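Rellar Institute Members' Forum
Board: Trade and Customs Policy
Topic: Does the Drellard customs agreement neglect labour provisions?

drellard_desk
7 April 2023

Members will have received the consultation paper on the proposed customs agreement between Drellard and its neighbours. The paper has 17 chapters. Tariffs and rules of origin take up most of them, while wages, inspection and the right to organise are dealt with in a single annex. I should be grateful for members' views before the written response is drafted.

My own position is that the annex should become a full chapter. As it stands, a complaint about working conditions cannot be taken to the disputes panel, whereas a complaint about the labelling of small household goods can.

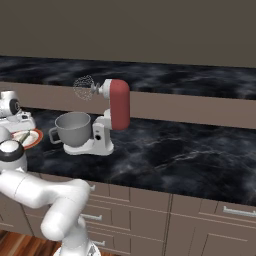
The earlier agreement of 1976 had the same weakness, and it was never corrected. A second omission of this kind would be difficult to defend.

tariffschedule
Reply to drellard_desk

I do not agree. The 1976 text contained no labour provisions of any kind, so the comparison is unfair to the present draft. An annex has the same legal force as a chapter under Article 13. The question is whether the inspectorate has the money to apply it.

northquay
Reply to tariffschedule

Article 13 gives the annexes equal force "save where otherwise stated", and the labour annex does state otherwise in its second paragraph. The Abdel Rahman review made this point in November. I would refer members to its section on remedies.

tariffschedule
Reply to northquay

I accept the correction on the second paragraph. I maintain my view on funding.

Stesenex_liaison

Stesenex submitted evidence on behalf of 2681 small exporters. Our members are not opposed to stronger labour terms. Their concern is the cost of proving compliance at each border post, in particular for firms that send mixed consignments of furniture, fittings and kitchen equipment. 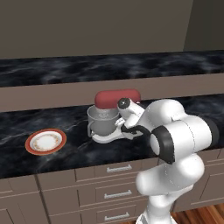
We have therefore asked for a single annual declaration, accepted by all parties. The draft is silent on the matter.

northquay
Reply to Stesenex_liaison

An annual declaration without inspection would amount to very little. Would Stesenex accept unannounced visits in return?

Stesenex_liaison
Reply to northquay

In principle, yes, provided that the visits are carried out by one authority. I cannot commit our members further at this stage.

drellard_desk

I am obliged to all who have replied. The draft response will record the disagreement on funding and will quote the second paragraph of the annex in full. Further comments may be added to this topic until it is closed.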